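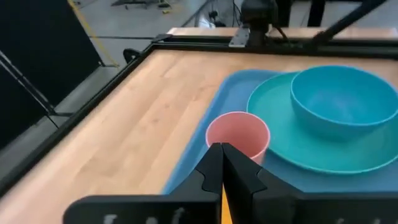 How long does it take before a sourdough starter is ready for bread? Mine needed most of July, and the first loaf was still flat.

I write this at the kitchen window, a little after six in the morning. The street in Westley is quiet at this hour and I have slept badly because of the heat. So I got up and fed the starter. It had climbed almost to the lid of the jar in the night and then fallen back, and it left a line on the glass where it had been. The smell was sour but clean, a bit like yogurt. Last week it smelled like nail polish and I was ready to throw it away.

It was Audrey-Anne who told me to keep it. She said the smell means that it is hungry, and that I should give it more flour and stop opening the lid every hour to look. I have followed the first part of this advice. In my mother's house we did not make bread, we bought it from the man on the corner, and he would have laughed at me with my jar and my notebook.

The notebook has become too serious, I think. Yesterday I wrote "bubbles small, mood good" and then I could not remember if the mood was mine or the starter's.

Second loaf yesterday. I used the flour that Georges gave me, which is darker than the one from the supermarket and drinks more water. I should have expected this but I followed the same recipe, and the dough was stiff like clay. After 3 folds I added a spoon of water, and then one more, and it became slippery and did not want to take it. I kept folding. In the end it took it. I left it under a cloth and went to answer my letters, and when I came back I had forgotten the salt. I pressed the salt in by hand, very late — I don't know if this is allowed.

The loaf rose better than the first one. It opened on the side and not on the top where I cut it, so it looks like it is smiling at somebody in the next room. Inside there is one big hole near the crust and the rest is close, but it is cooked through. I ate two slices standing up, with butter, before it was cool. Every book says to wait.

I brought half of it to Gordon Thibodeau downstairs. He toasted a piece while I was there and was polite for a long time. Then he asked if I wanted his old baking stone, which he does not use since his wife died. It is heavy and has a crack on one corner. I said yes, and then I was sorry that I said it so fast. We had tea. He talked about her plum cake and I tried to write down what he remembered of it, but he only knew that there were plums and that she made it in 2 pans.

Ravinder called in the evening about the apartment. The rent will go up in the fall, he is sure of it now, and he wants to know by the end of the month if I stay. I told him I would think. I do like this kitchen. The light comes early and the oven is honest, only a little too hot at the back. But the stairs are hard on my knee, and the winter here is long for one person.

I don't want to decide it today.

For the next loaf: less flour at the start, water warmer, salt on the counter where I can see it. Preheat the stone for one full hour. Ask Georges where he buys the dark flour, I think he said the mill near Sampaio, but I was not listening well.

Also buy butter. And call my sister before noon, she goes out after.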